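Work and Automation – Handout 6
When the tidying is shared: a robot joins the lounge team
Notes by Hazem Tawfik. Please read before the seminar and bring your job diary.

Last week we looked at machines that do one thing behind a fence: the bottling line, the parcel sorter. This week I get to talk about my favourite kind of change, the sort that arrives in a place where people already work and walk about. Our case is Oltard, which looks after furnished lounges and waiting rooms for office buildings. The firm has 78 people on its room crews, and in April it began a trial with a two-handed robot on the evening shift. I think it's a wonderful case, partly because the job looks so small from the outside!

First, some background. Oltard's crews keep 119 rooms in order. A crew member's sheet for one room used to be a single line: "reset lounge". Everyone knew what it meant, and no two people meant quite the same thing by it. When the firm sat down with Monent, who set up the software, that line had to be taken apart. It came out as 20 separate steps, and writing them down took longer than anyone had planned for.
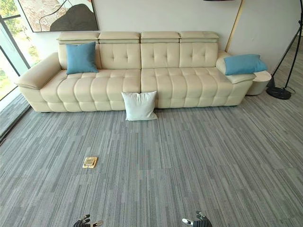 Tacit knowledge is our key term this week (Polanyi is on the reading list, and he is short, so no excuses). It means what you know how to do without being able to say it. Setting a sofa straight is full of it. Take a teal cushion lying over the right armrest, half past the end of the sofa, and a white one standing on the carpet against the seat. Which of them is out of place? A person from the crew answers at once, and then has real trouble saying why. Does a cushion on the floor go back as it is, or does it get brushed down first? And what about a small flat thing lying in the middle of the carpet – rubbish, or something a visitor will come back for? Each of those is a decision, and each used to be made by someone on a modest wage whose job title said nothing about decisions.

So what changed for the crews? I have grouped my interview notes under four headings.

1. Who writes the rules
The first list was drawn up by a project manager and it was poor. The second was drawn up by Valter Bråten, a room lead with the longest service in his building, together with his shift. It was far better. Valter asked for the hours to be paid as planning time and got them. Hold on to this point for the essay.

2. What fills the time
Less bending and lifting, more checking. Some people loved it. Others missed the rhythm of doing a room from door to door, and told me that watching is more tiring than doing. Both groups were describing the same shift.

3. Skill and pay
Two new tasks appeared: showing the robot how something is done, and sorting out what it has left undone. Gedon, the staff association, argued that both belong in a higher pay band. The firm agreed on the first and was still talking about the second when I wrote this.

4. Sharing the floor
Crews wanted to know where they could stand, who could stop the machine and who had to write it up afterwards. The answers now fit on one card, carried by everyone on shift. The crew asked for it to be in large print.

A word on hands, as you always ask me. Soft things are hard going for machines. A cushion gives way, folds and slides, so grip matters a great deal, and so does what the fingers are made of and where they bend.

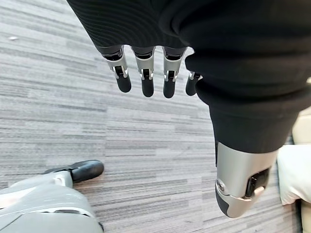 Fig. 2. Four fingers with silver middle sections and black tips, and the thumb below them.

Look at the joints and then at your own hand. Try picking up your coat using only your fingertips and you will soon respect the problem (and the coat).

For the seminar
Pick one line from your own job diary and break it into steps. Stop when you reach a step you can't explain, and write down what you would have to show someone instead. We will swap these in pairs.

Reading
Figueiredo report, chapters on evening work and on job grading. Skip the appendix unless you like tables – I do!
Course reader, Polanyi extract.

Essay plans of one page go in the tray outside room 1157.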